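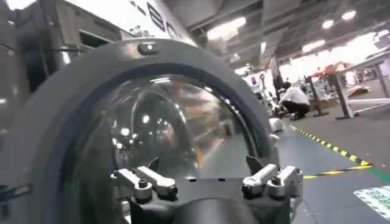

Abril, casi las once de la noche

Hoy por fin abrí la caja de las cartas de la abuela Rosaura. Llevaba desde Navidad encima del armario, atada con el cordón de una bata vieja, y cada vez que pasaba por delante me decía que mañana, que con calma. Pues esta tarde llovía, se me canceló la clase de italiano y me hice un café bien cargado (dos, en realidad) y me senté en el suelo del pasillo como cuando era niña.

La más antigua es de 1909 y no es de ella, claro, sino de su padre, que escribía desde el puerto a una prima a la que trataba de usted. ¡Qué letra, Dios mío! Tardé un buen rato en entender que hablaba de unas gallinas. Cuenta que compró un terreno en Shirima por 1000 pesos y que le pareció un robo, y luego dedica media página a quejarse de la humedad, que se le metía en los zapatos y en el tabaco. Me reí sola, porque en esta familia seguimos igual, todo el día hablando de la humedad.
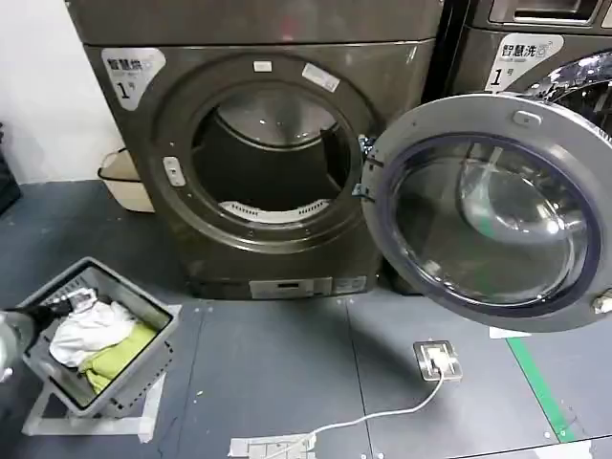
Después vinieron las de la abuela, que son otra cosa. Rosaura Correa escribía como hablaba, sin puntos, pasando de la receta de los buñuelos a la muerte de un vecino y de ahí otra vez al azúcar. Hay una en la que le explica a su hermana cómo llegar a la casa nueva – «doblas donde estaba el perro» – y me habría gustado saber si la hermana llegó. También encontré una flor aplastada, ya del color del té, y la dejé donde estaba.

Llamé a Evaristo para leerle un par de párrafos y acabamos hablando más de una hora. Él se acuerda de ella a los 96, todavía mandando en la cocina desde la silla de mimbre. Yo me acuerdo más de sus manos y del olor a jabón del delantal. Quedamos en que le llevo la caja en mayo.
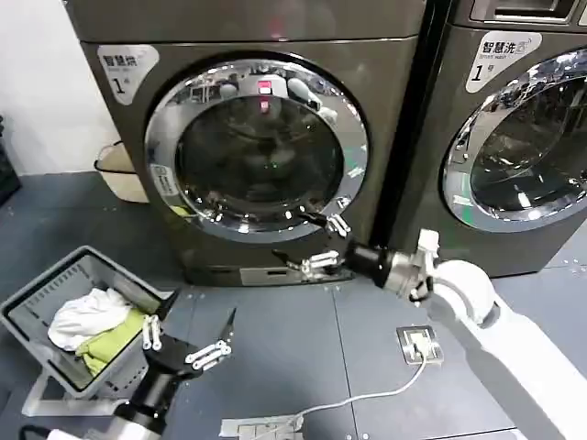 Escrito por Inés Zepeda, en su cuaderno de abril

Sigo, que me levanté a cenar algo. Tortilla fría y un tomate, de pie, con la carta de las gallinas apoyada en el frutero.

Me quedé pensando en que yo no voy a dejar cartas. Dejaré mensajes de voz, supongo, y la lista de la compra. Así que busqué el papel bueno y le escribí a Njoroge Swai, que me mandó una postal preciosa el otoño pasado y a quien le debo respuesta desde entonces. Le conté lo de la caja, lo de la lluvia, que el limonero del balcón ha sacado brotes. Me salieron cuatro carillas y la mano dolorida.

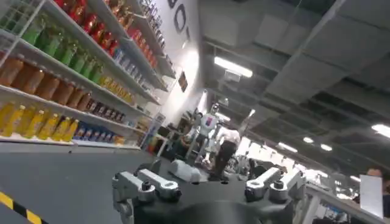 Mañana tengo que comprar sellos, y ya que salgo, fundas de esas transparentes para guardar las cartas más frágiles. La de 1909 se está partiendo por el doblez y me da miedo hasta respirarle encima. Evaristo dice que las copie a máquina, pero a mí me apetece más hacerlo a mano, despacio, una cada noche – ya veremos cuánto me dura el entusiasmo.

Sigue lloviendo. Dejo la caja en la mesilla, con el cordón puesto.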